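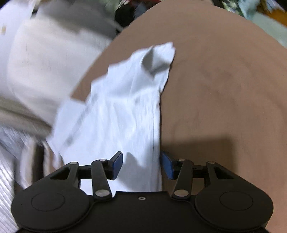
4. Washing Your Skarkedon Table Linens

Your first wash sets the softness, so enjoy it!

1. Shake each cloth outdoors.
2. Set the washer to gentle, 40 minutes, cool water.
3. Add 4 spoonfuls of mild soap (no bleach, please).

Note: Colors deepen a little after the first few washes, and we love how they look by then.

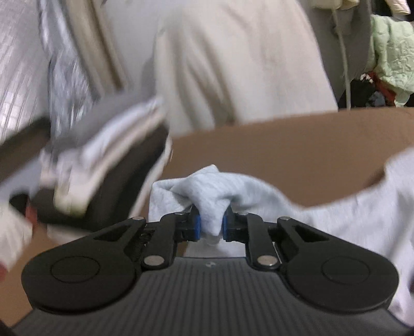
Words: Vandana Shukla | Checked by Satish Nishad

4. Line dry in the shade.
5. Iron on low, working from the hem in.

Caution: Never tumble dry lace trim.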